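Onik adds a hand-held gripper kit to its hire list

Onik has put its hand-held gripper kit on the hire list, so shops and labs that want to record their own manipulation data can now do it without buying the hardware. The kit has been for sale since July. Hire is by the week, at $385 for one gripper and its head-worn unit, plus a deposit of $2,000. The deposit is returned when the kit comes back with all its parts.

The kit ships in one hard case that weighs 23 pounds packed. Inside are the gripper, two spare pairs of finger pads, a charger, a printed sheet of markers, the head-worn unit and a long data cable. The software is a download. You get a key by email the day the case leaves the Corkness warehouse, and the key runs until the case is checked back in.

We had a case on loan for eight working days and used it on three jobs: folding shop towels, loading small parts into bins, and hanging jackets. Setup took most of the first morning. The markers have to be registered before the software will accept a recording, and the manual puts that step in an appendix. Once it was done we didn't have to do it again unless the gripper was dropped. We dropped it once.

The gripper is larger than the sales sheet suggests. People with small hands got tired after half an hour and started resting an elbow on the bench, and that shows up later as a lean in the recorded path. Onik sells a wrist strap separately. It helps, and it should be in the case.

The pads are the best part of the kit. They fold around thin cloth and hold it without bunching, and they picked up washers from a flat tray on most tries. Coated paper slid out. Swapping a pad takes a small hex key and a couple of minutes.

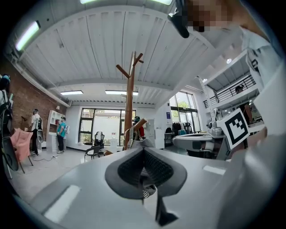 Aqeel Niazi wrote to us after trying the same kit and was less happy with it. The pads were fine, the message said, but the battery in the head-worn unit gave out before lunch every day, and the software doesn't warn you until it has already stopped saving. Niazi lost most of a morning of towel folding that way and would not hire again until there is a battery gauge on the screen. The other complaint was the cable, which has to be plugged in to move files off the unit and takes a firm push to seat.

We saw the same thing with the battery, though ours lasted a little longer. Onik told us a gauge is coming in the next software release and gave no date. Until then, swap batteries at every break and check that the last file opened before you go on. The spare battery is an extra on the hire form, and the box for it is easy to miss.

File handling is plain and works well. Each take is saved with the task name, the operator's initials and a number. By the end of the loan we had 2,105 takes. The review screen lets you play one, keep it or throw it out, and the keys for that can be changed. It does not let you trim a take. If the operator stands there for ten seconds before starting, those ten seconds stay in unless you cut them with something else.

Export is to common formats. Our arm is an older Bhutto and needed a small conversion script, which Onik's support desk sent over the next day. The Arnell arms are supported directly. We did not have one to test.

Some practical points for anyone booking:

The hire week starts on the day of delivery, and weekends count. Ask for a Monday delivery if you don't work Saturdays.

Lighting matters. Under a bright window the markers dropped out and the take was marked bad. Closing the blinds fixed it.

Wipe the pads with a dry cloth only. Alcohol wipes make them slick, and a worn or damaged pair is charged against the deposit.

Return freight is paid by the customer. The label in the lid is for the return address and is not prepaid.

As for who should hire it, a week is long enough to find out whether a task can be recorded this way at all, and that is what we would use it for. If you already know the answer is yes and you have several months of recording ahead, the purchase price works out lower before long. Onik will take two weeks of hire off the price if you buy within a month of sending the case back. Ask for that in writing when you book, as it isn't on the form.

Bookings go through the Onik sales desk. At the time of writing the wait was three weeks for one kit and longer for a pair.

Recent items
Bhutto ends repairs on its first bench arms
Choosing a parts tray for small pick jobs
Arnell changes its service plans
Reader letters: floor tape, cable covers and trip hazards

Contact the newsletter desk | Copyright 2024, all rights reserved | Back to top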